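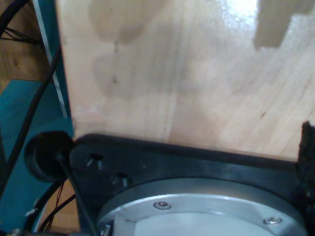 Walnut rings, Shahla said, were the easiest stain in the world, and these weren't walnut. She had the whole evening ahead of her and a board to bring back to life, and she couldn't have been happier!

Siiri read to her from the Kunau workshop book, page 112, the chapter on blotches. Pale wood forgives a lot, it said (in that lovely bossy way old manuals have), so long as you go with the grain and stop before you're tired. Shahla went with the grain. She loved the grain! All those fine, straight lines, running along as if they had somewhere wonderful to be.
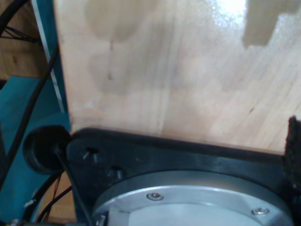 Leave the gray ones, Siiri told her, they look like clouds over Dredska in February.

And oh, they did. Shahla put the cloth down and laughed out loud. She had been ready to sand for 3 hours, and now she wanted a hook, a good wall and a cup of tea. Her brother would get his board after all, clouds included. By 10 she was hunting for tape and singing. 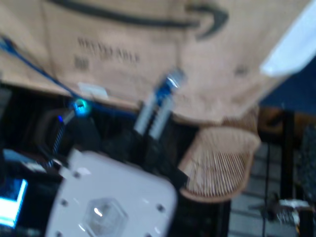
A cardboard box with a curved black arrow.

It had to go by morning. She wrote "Home" in her head all the way up the stairs.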